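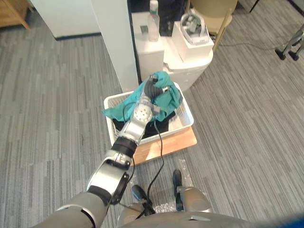
Pince fermée sur le tissu bleu-vert, au-dessus du noir. Tâche « panier », bras commandé à distance.

1/ Fil sur la collecte de démonstrations en téléopération chez Clondalberg. La consigne tient en une phrase : sortir un textile du panier, le poser à côté. 269 essais gardés depuis avril.

2/ Le tissu est pénible à démontrer. Pas de géométrie stable, donc pas de point de prise à recopier. L'opérateur choisit un pli et descend dessus à la verticale. Denise Tunstall prend le pli le plus haut, Keith Dawber vise le bord. Les deux styles sont étiquetés séparément.

3/ Durée maximale d'un essai : 100 secondes. Au-delà, on coupe et on classe à part. Les échecs ne sont pas effacés, ils servent au classifieur de prise.

4/ Erreur classique : deux textiles qui viennent ensemble. 11 cas dans le dernier lot. Consigne actuelle – relâcher, remonter, reprendre. La correction reste dans la démonstration.

5/ Le guidage à la main, on l'a essayé avant. Trajectoires plus lisses, mais la main du démonstrateur passe devant la caméra de tête au moment de la prise. Abandonné pour cette tâche, conservé pour les tiroirs.

6/ Prochain lot : même panier, orientation variable. Sylvie Dufour prépare le protocole, je le mets en ligne dès qu'il est relu.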